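About Rederance

Rederance is a small language school for adults. We teach English and Spanish in the evening and in the early morning, to people who have a job, or children, or both, and who cannot go to a lesson at eleven o'clock. We started with one group in the back of the Ambrose building, and we are still in the same building, only now we have the first floor too.

English is my third language. I say this first because many new students are worried that the teacher will not understand why a thing is difficult. I learned my English as an adult, from a book and from the radio, and I still remember which chapters made me close the book. The articles, for example. In my mother tongue there is no "a" and no "the", and for two years I put them in my sentences like salt, where I felt there was too little.

How we teach

A group has never more than ten persons. We speak from the first evening, also with beginners, and we write a little every time. Grammar comes when somebody needs it. If a student wants to tell us what he did in the holidays, then it is the right evening for the past tense, even when the plan says something else.

We use our own course, which is called Nonow. It has 30 units and each unit takes two lessons. It is printed on plain paper with wide margins, so you can write in it, and we ask you to do so. Students who miss a lesson can collect the pages at the desk or ask us to send them by post.

Twice a year, in February and in September, we make a test of level. It is free, and it takes one conversation and one short text. Please do not prepare for it. A student who prepares will often land in a group which is too high, and after some weeks he is tired and stays at home.
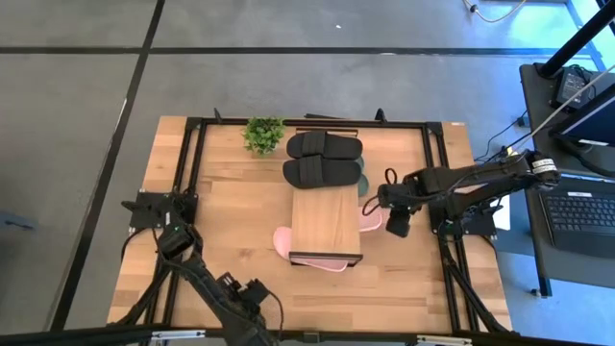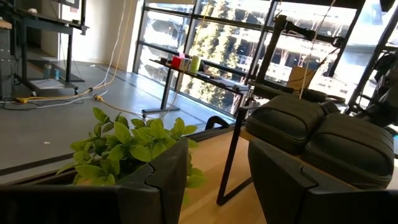
Our reading hour is the part of the school that I like most. It is open to all students, also to former ones, and it begins at half past six. Each person reads half a page aloud and the others may stop him when they do not know a word. We then try to explain the word without a dictionary, using what is near. A green plant with broad, pointed leaves is good for this, as a beginner can say "leaf" and "green", and a stronger student can tell us that the upper leaves are more yellow where the light comes on them, and suddenly we have a comparative. We read short stories mostly, sometimes a recipe or a letter from the council. The letters from the council are the hardest.

The library

We have up to 200 books for lending, in simple English, normal English and Spanish. You write your name on the card and take the book home. There is no fine when you are late, but please bring it back before the summer, when we put everything in order.

Courses for firms

For companies we come to your place, before work or in the lunch break. Our longest customer is Skaltel, where we teach two groups, one for the office and one for the people who answer the telephone. For the telephone group we practise numbers, names and addresses, and how to ask politely a second time. The lessons are planned together with the firm, but what a student says in the lesson stays there - we do not report mistakes to anybody's manager.

How to begin

Come to the desk on the ground floor of Ambrose between four and seven, or telephone us in these hours. You may sit in one lesson without paying and decide afterwards. If the group is full we write you on the list, and we call you when a chair is free. Students who move away can finish the course by post, and several have done it.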